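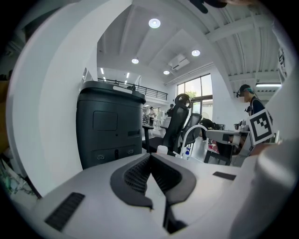
Gevik hand-held demonstration gripper

Gevik is a gripper you hold and work yourself so that a robot can learn the job from what your hand did. Pick it up, do the task, put it down. Each run is saved as one demonstration, with the view past the fingers, the path your hand took through the room and how far the fingers were open at every moment. The same fingers fit on the arm that will do the work later, so what the policy saw in training is what it sees when it runs.

We love this tool, and we use it every day! Before Gevik we taught everything by remote control, with a leader arm on one bench and a follower on the other, and folding a single towel felt like threading a needle in oven mitts. With the gripper in your hand you feel the cloth pull, you slow down without thinking about it, and all of that ends up in the recording.

What it's good at

Kitchen and bench tasks of every kind: setting out cups, loading a rack, sorting parts into trays, wiping, opening drawers, plugging and unplugging. It also does very well on jobs that take you across a room – fetch something from one desk, bring it to another – which a leader arm bolted to a table can't teach at all. Florian Roussel at our Cunemham workshop recorded 1,570 demonstrations of drawer and shelf tasks with one unit and changed the finger pads once.

Where remote control is still the better choice: anything where you need to know during recording that the arm can reach, and anything too hot or too heavy to hold. Gevik files can be mixed in the same training set as remote-control runs, and plenty of people do this. Solène Cordier starts with a big batch from the hand-held gripper and then adds a short set on the real arm for the last few inches of an insertion. It works beautifully on connectors.

Getting started

Charge the unit fully before first use. Walk the work area once with the recorder on so that it has a map, then start your first task from the same spot each time. Keep the fingers in view of the camera and avoid covering the front of the housing with your free hand.

Beginners usually move too fast. Aim for the speed you'd use if you were showing a new coworker. If you fumble a grasp, keep going and recover – those recoveries are some of the most useful data you'll collect. Throw a run away only if tracking was lost, which the review screen marks in red.

In the box

Gevik gripper, right- or left-handed
2 sets of finger pads (soft and firm)
Charger and cable
Wrist strap
Mounting plate for the robot side
Printed quick guide

Not included: robot arm, training computer.

Good to know

Recording space is enough for 1,000 short runs before you need to copy them off. The recorder software, Pevirau, exports to the common training formats and replays any run at half speed. Firmware 11 adds a sound when tracking gets weak, requested by Ginette Leblanc and very welcome.

Page updated 11/12/2024

Related items
Gevik finger pads, soft
Gevik finger pads, firm
Kwon leader arm for tabletop teaching
Kwon foot pedal, start/stop
Pevirau recorder license
Mounting plate, robot side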